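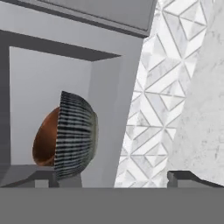
Simulated view from the gripper: the striped bowl on its side in the cabinet recess.

Bowls, Cupboards and a Kitchen Arm: Tips After a Bad Month

By Jytte Nørgaard, with notes from Géza Kozma
March 30, 2025

We have had a kitchen arm on a rail under the wall cupboards since July. It puts away bowls and cups and it takes them out again. Most of the time it does this well. In the last month it did it badly, and I have written down what we learned, so that other households with the same kind of arm can lose fewer dishes than we did.

What went wrong

The fault was always the same one. The arm took a bowl by the rim, moved it into the open cupboard, and opened its fingers a little too early. The bowl then came down on one side of its foot and rolled over. Sometimes it stopped against the wall of the cupboard and stayed there. Three times it came out again and went to the floor, and one of these was my mother's serving bowl.

The arm did not report anything. On the panel it said "placed", with a green mark, and it went to fetch the next piece. This was for me the worst part. A machine which knows that it failed will stop. Ours believed that everything was in order, and it put a cup into the same cupboard behind a bowl that was ready to roll.

Géza repeated the movement in the simulator, with the bowl model that is most similar to ours, copper brown inside and with black and pale stripes outside. He started with the bowl already tipped and asked the arm to pick it up. It was useful to look from the side of the gripper, because from there one understands how little the arm has to work with. The rim points to the left and a bit upwards, and most of what faces the fingers is the round outer side. If the fingers close on the round part, the bowl turns away from them.

Find the cause before you change the settings

I changed settings for one week and made everything worse. Please do these checks first, in this order.

Look at the finger pads. Ours had a thin layer of cooking fat, which I could not see but could feel with a dry thumb. Wash them with warm water and washing-up liquid, rinse, and let them dry in the air. Do not use spirit on the soft pads, it makes them hard.

Measure the cupboard floor with a small spirit level, from front to back and then from left to right. Our cupboard floor was 3 mm lower at the front. For a plate this means nothing. For a bowl with a small foot it was enough.

Weigh the bowl. The bowl which fell most often is 519 g, and it was entered in the list as a light bowl. The arm used the weak grip and the bowl slipped a little on the way, so it arrived at an angle. If you have a kitchen scale, weigh every piece once and write the true number in the list.

Read the shelf height again. If somebody has put a liner or a mat into the cupboard, the floor is now higher than the arm believes. If somebody has taken the mat out, the floor is lower, and the arm will let go in the air. This was our main fault. I had washed the mat and forgotten to put it back.

Tips for the cupboard

Put a thin cork or rubber mat on the floor of each open cupboard, and fix it at the corners with double-sided tape, so that it is not removed by accident as mine was. Teach the shelf height again after you fix it.

A low strip of wood along the front edge stops a rolling bowl. Ours is 1 cm high. The arm must lift a little more to pass over it, so teach the entry point again too.

Do not let the arm put bowls near the side wall. When a bowl tips there, the wall holds it in the tipped position and one finger has no room to go behind it. Leave the width of a hand on each side.

Keep heavy bowls low. I know that everybody says this about children and earthquakes, but it is also right for arms.

When a bowl has already tipped

Stop the arm with the red button, and wait until the light on the wrist is off. The pause on the panel is not the same thing. In pause, the arm can still close its fingers if the sensor in the palm is touched.

Take the bowl out with your hand, from below, and look at the rim for chips before you use it for food.

Do not ask the arm to try again. I did this. The arm pushed the bowl with one finger, the bowl turned, and the finger was pressed between the bowl and the wall until the motor switched off. The repair of the finger joint took 70 minutes, and I had to hold the lamp.

If you want to teach the arm to pick up tipped bowls, do it first in the simulator and after that with a plastic bowl. Géza ran 1000 attempts before he allowed it near ceramic. His advice is to take the rim with one finger inside and one outside, and to lift slowly with the wrist turned to the same angle as the bowl. A grip around the belly of the bowl almost never worked for him.

Safety in a small kitchen

Nobody should stand under the open cupboard while the arm works there. Draw a line on the floor with tape if you have guests who like to help.

If something breaks, stop the arm before you bend down to the pieces. The rail is at the height of the head of a kneeling person.

Check also the inside of the gripper after a breakage. We found a small splinter under the left pad two days later, and it had scratched three cups by then.

From readers of the first version

Yetunde Afolabi asks if a deeper bowl is safer. In our kitchen the wide foot was more important than the depth. A deep bowl with a small foot tipped as often as the shallow one.

Chidubem Adeleke puts his bowls away upside down. He writes that they never roll, but his arm needs a suction cup for this and it does not hold on a rough glaze.

Negin Mirzaei has asked for the list where we write the weights. It is a sheet of paper on the inside of the pantry door, with four columns: name of the piece, weight, width of the foot, and which grip. When we buy a new bowl, it stays on the worktop until its line is filled in.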